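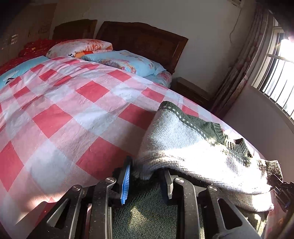 What does the Wondlow plant do with a box of haddock between the dock and the truck?
It weighs the box, ices it again, grades the fish by size, and assigns a lot number that stays with the fish through filleting and packing. The tour of the plant follows the same order.

The visit took place on Jan 18, 2018, with 14 of us in two groups. Boots and hairnets were issued at the side door. Fidel Vergara led our group and Delia Cabral took the other one through in reverse, starting at the cold store.

Receiving is a single bay with a floor drain down the middle and a platform scale set flush with the concrete. Boxes come up from the boats already iced. A box that arrives with a core temperature above the plant limit is set aside and the skipper is called before anything else happens to it. The lot number carries the vessel, the landing date and the area fished. It is printed on waterproof tags, two to a box – the second goes into a binder that the state inspector asks for first.

The grading line was installed in December and is made by Pemum. It sorts by weight into five chutes. The old line used a length gate and had trouble with fish that were bent by rigor. Rated capacity is 2,000 fish an hour. On the morning of our visit the display read 1,850, and Vergara put the difference down to hand feeding at the top end.

Filleting is still done by knife for anything over the largest machine setting. Smaller fish go through a Matos unit, which takes off the head and both sides in one pass. The frames are sold for lobster bait. Skins go to a separate bin and are collected twice a week.

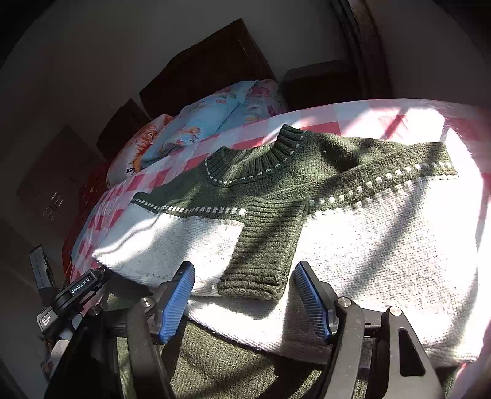 Cabral's view was that yield on the machine is slightly lower than on the bench, but that it holds steady from the first hour of a shift to the last, and that buyers on fixed contracts care more about the second point.

The ice plant sits in its own building across the yard. It makes flake ice from filtered city water and drops it into a bin below through a rotating rake. Boats load by hose from the pier side. The older block ice machine is still bolted to the floor next to it but has been disconnected – the compressor went to another site for parts.

The cold store holds 700 boxes on racking three high. Stock leaves by landing date, oldest first, and the date is chalked on the end of each rack as well as entered in the system. The system is Prornasov, run from one terminal by the door. Entries made with gloves on are slow, so most of the crew write on a clipboard and key it in at the break.

We didn't see the wastewater room, which was closed for a pump change. Questions were taken in the canteen afterward. Most were about quota leasing and the price of diesel, and the plant doesn't set either one.

Tours leave from the side door on the pier road. Wear a warm layer under the coat they give you, and allow time to park behind the net loft.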